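Speaker notes: Shared laundry rooms and how to run one
Tenants' evening, Dilthorpe Court hall, February
Speaker: Agnes Blomqvist
Slides: Arvid Berge

Slide 1. Title

Wait for the door to close. Say who I am: I looked after the bookings for the laundry room at Wusell House for 9 years, and before that I was one of the people complaining about it.

Tonight is on how a building shares its machines. Arvid is taking questions about the plumbing at the end. Hold those until then.

Slide 2. Where we started

Wusell House has 117 apartments and one laundry room in the basement. When I took over the bookings there was a paper sheet on the door and a pen on a string. People signed up for whole days and used two hours. Others crossed names out.

Read the two notes from the old binder. First one: "Whoever took my Sunday slot, I know it was the third floor." Second one: "Please do not answer notes on this sheet." Pause after the second.

Slide 3. What people said they wanted

We put a form through every door. The answers came down to evenings, a place to sort clothes, and an end to finding someone else's load in the drum. Very few people asked for newer machines. The owners had assumed that was the whole problem and had already gotten a quote.

Mention that the form was one page. The first draft was four pages and Arvid talked me out of it.

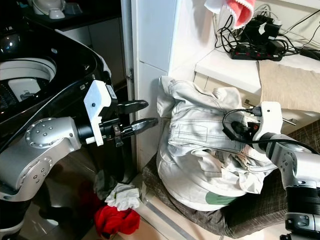
Slide 4: Top loader and a pile of clothes for sorting.

Sorting is where the time goes. People were booking a slot and then spending the first part of it going through pockets and separating colors. We asked everyone to sort upstairs before their slot started. It went on the rules sheet as the first line and it stayed there.

Top loader or front loader: there is always a question on this. My answer is that a top loader is easier on the back and you can add the sock you forgot. A front loader lets you put a dryer on top when the room is small. Pick for the room you have. Do not get into brands.

Slide 5. Slots

Show the three plans we tried.

Plan one, fixed slots. Each household had the same time every week. Good for retired people, bad for anyone on shifts.

Plan two, first come. It lasted one month. People lined up on the stairs with baskets.

Plan three, bookable slots with a limit of two open bookings per household. This is the one still in use. If you are more than 15 minutes late, the slot is free for anyone who is standing there.

Say clearly that the late rule caused more arguments than anything else in the first winter. I would still keep it. Tell the story of the wedding tablecloths if there is time, otherwise skip.

Slide 6. Money

We charged by the load at first, with tokens from a company called Visser. The tokens got lost, and some were handed in at the bakery. We changed to a flat charge added to the rent. Total loads in the busiest month under tokens were 217. The month after the change it went up by 100, then settled back over the summer.

Someone will ask if flat charges are fair to people who live alone. They pay half. Put that up on the slide so I don't forget to say it.

Slide 7. Heavy items

Coats, jackets, bath mats, dog blankets. We ended up with a separate page on the wall for these.

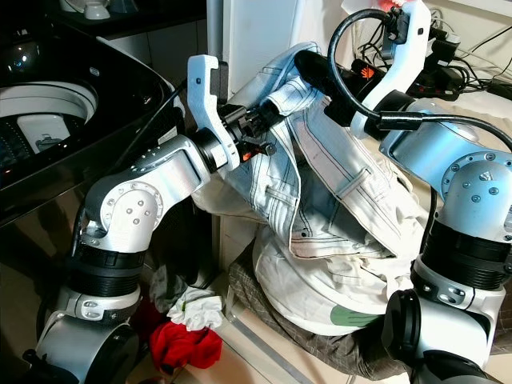
Dilthorpe, February

Denim first. Button or zip it, turn it inside out, wash it with other dark or blue things, and shake it out before hanging. A jacket needs a proper hanger and space on both sides. Our drying room had lines set too close together, so anything with sleeves stayed damp at the cuffs. Arvid moved every second line and that fixed most of it.

Dog blankets go in the end machine only. Rinse cycle after, empty. Wipe the rim.

Slide 8. What I would do here

Start with the booking limit and leave the charges alone for now. Put a table in, even a small one. Arnis Street did theirs with a shelf on brackets and it holds up fine.

Keep the rules to one sheet and print it large. Take down old notes every week, including the polite ones.

Slide 9. Questions

Hand over to Arvid for drains and hot water. Sign-up sheet for the working group is by the coats. The hall has to be clear by 9.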